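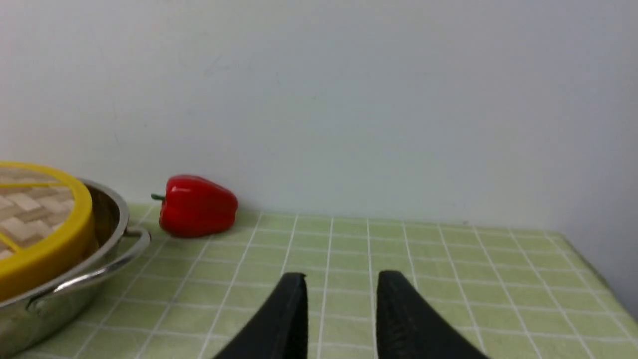
3.2 Table coverings and the problem of the wipeable kitchen

Most writing on the domestic table treats the covering as a kind of costume, put on for guests and taken off again. Our households did not behave this way. In the 60 homes visited for the Drurmont study, the everyday cloth stayed where it was through breakfast, homework, bill paying and the repair of at least one bicycle chain, and it was discussed by its owners with a candor they did not extend to their marriages.

The preferred cloth was pale, gridded and easy to wipe. Figure 4 shows the type in green, with thin white lines forming small squares, spread on a table set against a plain white wall. Participants had firm views on the grid. Several held that it hid crumbs; others, with equal confidence, that it showed them up. One retired surveyor used the lines to square his newspaper before reading it and was puzzled that we wrote this down.

Figure 4. Green tablecloth with a white grid, table against a wall.

Mizuno has argued in conversation that a gridded cloth encourages tidiness, the eye being unable to leave a crooked plate alone. We found little to support him. Our diary entries (503 in all, after we removed the ones consisting only of shopping lists) mention straightening an object to match the lines eleven times, and nine of those come from the surveyor. What the entries do mention, at length, is wiping. People wiped before meals, after meals and during telephone calls. A respondent in Kartha described wiping as "what I do with my hands while I decide whether to be angry," a use not anticipated by our coding scheme, which had to be amended.

The position of the table matters more than the pattern. A table pushed against a wall loses one side for seating and gains a back edge where things collect. Abbasi's earlier work on the Priketti apartments called this edge "the shelf that isn't," and his phrase has held up better than his sampling. Residents spoke of clearing the back edge as a separate chore from clearing the table, usually the heavier of the two, and often somebody else's. The corners had their own troubles. Where a cloth drops over the side of a table, it gets brushed by hips, tugged by children and, in two homes, slept under by a dog.

We asked each household what it would take to replace the cloth. Wear was seldom enough. Cuts were patched with tape — in one case tape over older tape — and stains were covered with a fruit bowl that then became permanent. Replacement followed a move, a new table or a visit from a mother-in-law. The Dono households, interviewed in May, were the exception and changed theirs every spring, although three of them admitted to keeping the old one underneath.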